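Notebook, February, 14:20
Wipe-down station, rules for handheld gripper sessions

Went through the Rurnine checklist again before block 20. Version 19 still treats cable routing as advice. Changed it to a hard rule: the arm cable is coiled along the forearm with slack left at the elbow, and the drop cable from the tool stays clear of the free hand. Owen rig and Clorno rig follow the same text from now on – two sets of wording gave us two sets of habits.

Log count at start of block: 3278 episodes, 144 flagged. Most flags are for tool grip or strap, few for the task itself.

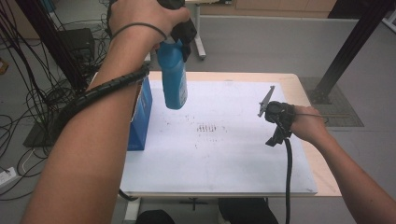 Rule 4 (free hand) needed the most rewriting. The old line said "free hand assists as needed", and operators read it in different ways. With a spray bottle held upside-down in the left hand, a black cloth bunched around its top, and the gripper in the right, the free hand is doing a good share of the work. New line: the free hand may hold or steady an object, but the role of each hand is written in the task sheet before the block opens. Liquids and cloths get their own entry. Bottles stay off the side where the tool cable runs.

Rule 6, paper cover. White paper on the table is fine for cleaning tasks. Marks left on it are allowed, but the sheet number goes in the log and a sheet is never swapped inside a block. Makstead bench does this already.

Rule 7, finger check. Open the jaw fully, look at both tips and both front faces, log residue before wiping.

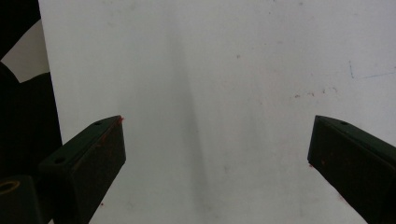

Residue gets a plain yes or no plus a color word. No grading scale – we tried one and the entries did not agree between shifts. Wipe with a damp cloth, no solvent on printed parts, then repeat the open and close check before recording.

Open items:
Strap tension, still no number for it.
Rule 4 wording to go into the Clorno sheet.
Recheck the 144 flags against the new text.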